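Returns bins and mixed stock - Dravstead store, ground floor

Notes and pictures from the sorting area at Dravstead, put together by Karim Shboul for the Vollum and Riltum sites, which are changing over to the same bins in May. Captions are kept short. Dimensions are on the separate sheet.

General arrangement

Mixed small goods go into open-topped grey bins, one bin to a table. Lids were tried and dropped. The bin stands directly on the tabletop with no mat under it, long side towards the person sorting.

Load limits

A bin takes 250 items on paper. In practice anything over a single layer slows the work, and the usual fill is far lower. Large soft toys are booked in separately and do not go through the bins at all. The daily total for the room is roughly 300 items, with the peak on Thursday after the Simon delivery.

Wear

Scratches and scuffs on the inside faces are accepted. Splits, lifted seams and sharp edges are not - tag the bin and take it out of use. Marks on the floor of the bin are wiped once; if they stay, they stay. Do not use scouring pads, as the scratches then hold dirt.

Mixed contents, grey bin

Plush toys and desk items together, single layer, each piece lying loose. The tape dispenser is the teal-blue one, against the left wall.
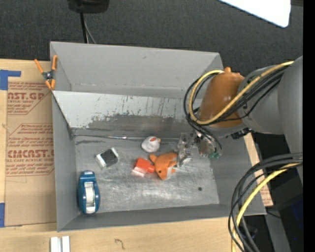 Stationery and soft toys are booked under different codes, so a mixed bin is always cleared completely before the next one is started. Part-cleared bins left over a break were the main source of miscounts last year. Blocks and other hard toys go with the plush for booking purposes and are split again at the shelf.

Tape dispensers are booked with the roll fitted. A dispenser without a roll goes to spares, shelf 5.

Labels for the Riltum bins are still to be printed. Vollum can use the existing set, with the old shelf numbers crossed out.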